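**Nurovcombe Heavy Drape, Black**
Reference 3238
Supplied by Hetodetti Furnishing Textiles to schools, halls, studios and public buildings

The Nurovcombe is a full-length pleated curtain for rooms in which a plain, dark background or a division of space is required. It is made to order in the widths and drops stated by the customer.

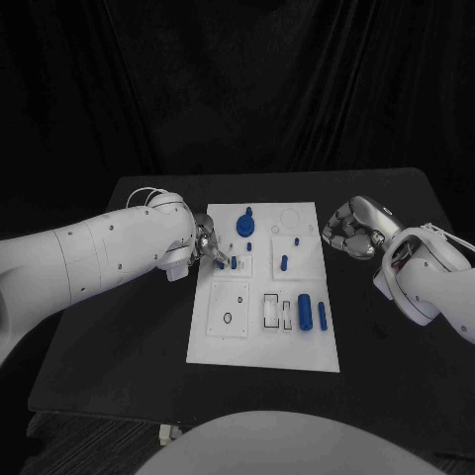

*A dark curtain hanging in vertical folds behind a table.* 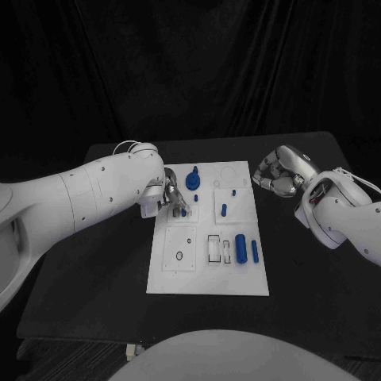
*1188 words. Page last revised February 24, 2024.*

## Description

The Nurovcombe is woven from 100 per cent wool and finished with a brushed face. Both sides of the cloth are dyed to the same shade, so that a curtain may be viewed from either side and may be reversed on its track when one face has become worn. The cloth has a dense, even weave with no pattern and no visible rib.

Each curtain is pleated at the head, bound at the sides and hemmed at the foot. A continuous chain is laid in the bottom hem to steady the fall. The chain is enclosed in a separate cotton sleeve, which may be withdrawn before cleaning through an opening at the left-hand corner.

Every curtain carries a woven label on the rear of the heading. The label gives the reference number, the finished width and drop, the date of making and the batch of cloth. Customers are asked to quote the batch when ordering additional curtains for the same room. Black is a difficult shade to repeat exactly, and two batches hung side by side may differ under strong light. Where cloth from the original batch is no longer held, a cutting of the current batch will be sent for approval before work begins.

## Uses

The curtain is suited to the following positions:

- the rear wall of a school hall or small stage
- a photographic or recording room
- the division of a large room into working bays
- the covering of shelving, stored furniture or an unused doorway
- the reduction of echo in rooms with hard floors and bare walls

It isn't offered as a window blackout. The cloth blocks most daylight, but light will pass at the sides, at the foot and between pleats at the heading. Customers requiring full darkness are directed to the lined version, which is listed separately and is considerably heavier. The track must be specified for that additional weight.

The Nurovcombe should not be used out of doors, in changing rooms with showers, or in kitchens.

## Headings and fixings

Three headings are available.

**Pencil pleat.** The standard heading, supplied unless another is requested. It is suitable for light and medium duty tracks and may be adjusted after hanging.

**Box pleat.** Sewn to a firm webbing, with brass eyelets set at the centre of each pleat. This heading can't be adjusted. It gives the most regular appearance and is recommended for stages and for any curtain that will remain in one position for long periods.

**Flat with ties.** Supplied with cotton tapes for use on a bar. The curtain hangs without fullness and requires less cloth.

Tracks, bars, brackets and pulleys are not included in the price of the curtain. They may be ordered at the same time from our fittings list. The Skomov overhead track has been found satisfactory with curtains of this weight, and fixing instructions for it are enclosed with each order that includes it. Where a customer intends to use an existing track, the make and condition of the track should be stated on the order form, together with the distance between fixings.

Responsibility for the strength of the ceiling or wall rests with the customer. In older buildings the advice of a competent surveyor should be obtained before any overhead track is installed.

## Measuring

Measurements should be taken with a steel tape after the track has been fixed. The width is the full length of the track, including any overlap at the centre and any return to the wall. The drop is measured from the underside of the runner to the floor, at both ends and at the middle. If the three measurements differ, all of them should be given.

The customer should state the clearance required at the foot. Unless instructed otherwise, the workroom will allow a small clearance above the floor. Curtains that touch the floor collect dust along the hem and wear more quickly, although some studios prefer this arrangement and it can be provided.

Fullness is added by the workroom. Customers should not add an allowance to the width. A number of orders each year have to be recalculated for this reason, and the making time does not begin until the figures have been agreed.

A measuring visit may be requested for large halls. Visits are arranged by Kaja Butkienė in the estimates office, and the charge is deducted from the final invoice if an order is placed.

## Fire treatment

The cloth is treated at the mill before making up. A certificate relating to the batch is sent with the delivery note and should be kept with the records of the building. Replacement certificates can be issued on production of the batch number.

The treatment is affected by water. A curtain that has been washed, or that has been soaked by a leak or by a sprinkler, must be regarded as untreated until it has been examined. Re-treatment is carried out at our works. We don't recommend that sprays be applied by the customer, as uneven application leaves pale marks on black cloth that cannot afterwards be removed.

## Care

The curtain should be brushed downwards with a soft brush once each term, or vacuumed using an upholstery nozzle at low suction. Particular attention should be given to the heading, where dust settles between the pleats.

Adhesive tape, pins and staples must not be applied to the cloth. Notices and backdrops should be hung from a separate line.

Chalk dust can be removed by brushing. Wax should be left to harden and then lifted with a blunt edge. For all other marks, please write to the care desk, giving the nature of the mark and how long it has been present. Hot irons must not be used on the brushed face. Creases from packing will normally fall out once the curtain has been hung, and no steaming is needed.

Full cleaning is by dry process only. The chain must be removed first. Curtains may be returned to us for cleaning in the bags in which they were supplied, and the bags should therefore be retained.

## Moths

Wool in store is liable to attack by moth. Curtains taken down for the summer should be brushed on both sides, folded loosely and placed in closed cotton bags in a dry room. They should be opened and inspected at intervals. Damage is most often found in the hem and behind the heading tape. Small holes can be darned by the workroom, and the repair is seldom visible from the body of a hall.

## Ordering and delivery

Orders are accepted in writing only. The making time is 8 weeks from agreement of measurements. Schools wishing to have curtains in place for end-of-year performances are advised to order before November.

Delivery is to the ground floor. Large curtains are heavy, and two persons should be present to receive them. Parcels should be opened and checked against the delivery note before the driver leaves.

Cuttings are sent free of charge. Made-to-measure curtains can't be returned unless faulty, and any fault should be reported before the curtain is altered or cleaned.

## Enquiries

Estimates and measuring visits: Kaja Butkienė
Workroom and repairs: Younes Ouazzani
Certificates and batch records: Nabila Kamel
Care desk: Gyu-bin Moon

Customers of the former Abou Zeid workroom should address enquiries to Younes Ouazzani, quoting the number on the original label where it can still be read.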